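Section 4: Setting up the desk-tidy table for open day

The desk-tidy is the table visitors crowd around, and it's a joy to run. Two arms, a handful of stationery and an organizer are all it takes to keep people watching. Allow 50 minutes the first time you set it up. Lucero Chávez wrote the original steps for the October open day, and these were revised on May 6, 2021.

Before you start

1. Switch on the arms at the Ondeteo supply and let both finish their start-up check.

2. Load the Marulanda program and choose Desk Tidy. Leave the speed at Visitor.

3. Set out the stationery between the arms. Pencils and pens go toward the middle at mixed angles, with the scissors closed and the sticky notes near the front. The plant and the red lamp belong at the back, where they make it look like somebody's real desk.

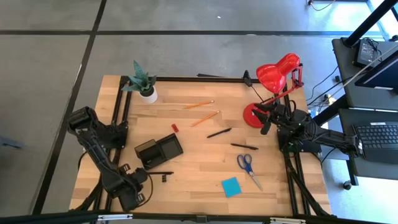 4. Stand the organizer on the left, within reach of the left arm. Any colour or style will do as long as the program has been shown it first (see Section 3).

5. Walk once around the table and check that no cable crosses the visitor side.

CAUTION: Keep hands off the table while either arm is powered. Pause the program before you straighten a pencil, even if it's only a nudge.

Running the demonstration

6. Press Start and step back to the laptop desk. A full round is set for 9 items.

7. Talk while the arms work! People love to hear what the gripper is being asked to do. Pencils are the best part – they're thin, they lie flat on the wood, and the fingers have to come right down to the tabletop to get one. 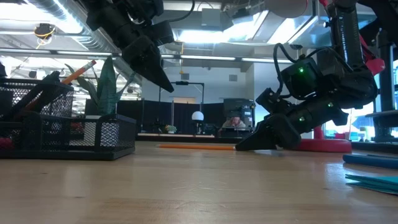 Give children time to guess which item will be next, and take questions between rounds so you aren't talking over the good bits.

8. If an arm stops partway, press Hold, wait for the arm to settle, then press Resume. If it stops again in the same spot, end the round and start a new one.

NOTE: The Ditum log keeps the last 500 rounds. Save a copy before a busy day, as older rounds are written over.

Packing up

9. Send both arms to Rest before you switch off. Put the loose items in the Trulex case and leave the plant on the table if we're open again in the morning. It does need watering, so please have a look at the soil.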